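How to set up a simulated arm for an open day

Fokside opens its doors to the public twice a year, and for the last few times I have looked after the simulator table. These are the steps I follow. They assume you already have an arm model that loads and a kitchen scene that runs at a decent speed. Last updated 2022-06-23.

Before you start

You need one desktop machine with a graphics card, 2 monitors, a game controller with a cable, and a second controller in a drawer. Wireless controllers drop out in a crowded hall, so leave them at the office. You also need a table visitors can stand at. Ours is 900 mm high and that suits most adults. Bring a box for kids to stand on.

Step 1. Pick one scene and stick with it

In October we let people choose from the whole scene list. The line backed up and most people picked the first entry anyway. Now we load a single scene, called Gudum, and leave it up all day. It has enough furniture and different surfaces to look like a room, and it loads fast after a reset.

Turn off random lighting. It is useful for training and confusing for a person who has just sat down and is trying to learn where things are.

Step 2. Put the gripper view on the big monitor

Run two views. The room view, from a fixed point near the ceiling, goes on the small monitor facing you. The gripper view goes on the big one facing the visitor. We tried it the other way and people steered by watching the whole arm, which made them slow and gave them no feel for what the robot has to work with.

Start with the fingers open and nothing between them. Visitors should see both fingers and the gap before they touch a stick. Let them open and close the gripper a few times first.
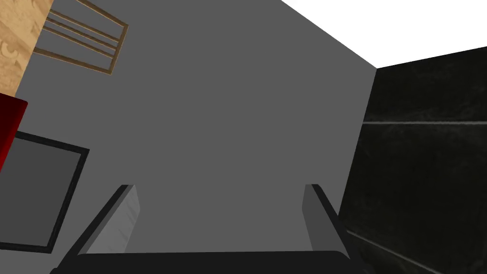
How long should each visitor get?
Two minutes is enough for most people. They spend the first half learning the sticks and the second half trying to do something with them. If there is no line, let them stay.

Step 3. Set the speed limits

Open the controller settings and bring the top speed of the wrist down to 200 mm per second. The default is much faster and a nervous thumb will send the arm into a wall. Leave the gripper speed alone. Slow fingers feel broken to people and they press the button over and over.

If your build has a dead zone setting, raise it one notch above what you use yourself. Old controllers drift - you will see the view slide slowly to one side with no one touching anything.

Step 4. Bind reset to one key

Use a key you can find without looking. I use the space bar. Reset has to put the arm back at its start pose, open the fingers and restore every object, all at once. Test it with the arm jammed somewhere awkward, such as under a shelf. Our first reset script moved the arm back by driving it there, and it got stuck on the way. The current one, which Jana Görtz wrote, sets the joint values directly.

Step 5. Have something to say

Keep the talk short. I tell people that the fingers are driven by the same commands as the ones on the Teuber arm across the hall, and then I hand over the controller. Common questions are whether the robot can see color, how it knows how far away things are, and whether it could do dishes. Have a short answer ready for each. If someone wants to know about the learning side, send them to the Stascombe table, where they have the graphs up.

Depth is the thing most visitors struggle with. In a single view, a plain flat surface with no pattern on it gives very little clue about distance. Tell them to move the arm sideways a little and watch how fast things shift. Near things shift more.

Step 6. Leave the logging off

We recorded every session once and ended up with a full disk by lunch and nothing anyone wanted to keep. If you do need the runs for later, log joint positions only and replay them afterward.

Packing up

Save the settings file under a new name before you shut down, or the next person who starts the simulator at work will wonder why the arm is so slow. Coil the controller cable loosely. Check under the table for the power adapter to the small monitor, which we have left behind before.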